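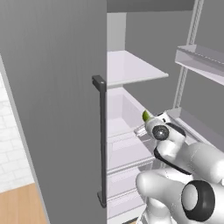

A gray refrigerator with its door open

Leftovers

Leftovers are whatever remains of a meal once everyone has stopped eating. I grew up on them, so I'm biased – my favorite lunch is still cold potatoes with too much mustard!

Most cooked food should go in the fridge within two hours, and the fridge itself should sit at 40 degrees Fahrenheit or a bit lower. Big pots of soup cool faster if you split them into shallow containers (I use 8 little ones that never stack properly). Rice needs to be chilled quickly too.

Plenty of dishes were born this way. Bread pudding, fried rice, hash and bubble and squeak all make good use of yesterday's food, and I'd happily eat any of them tonight. Stews often taste better on day two, chili especially.

Comments

Ronja Lunde: You forgot croquettes!

Halvard Sæther: We label ours with masking tape and a date. Works fine.

Related articles
Bread pudding
Casserole
Food storage
Lunch box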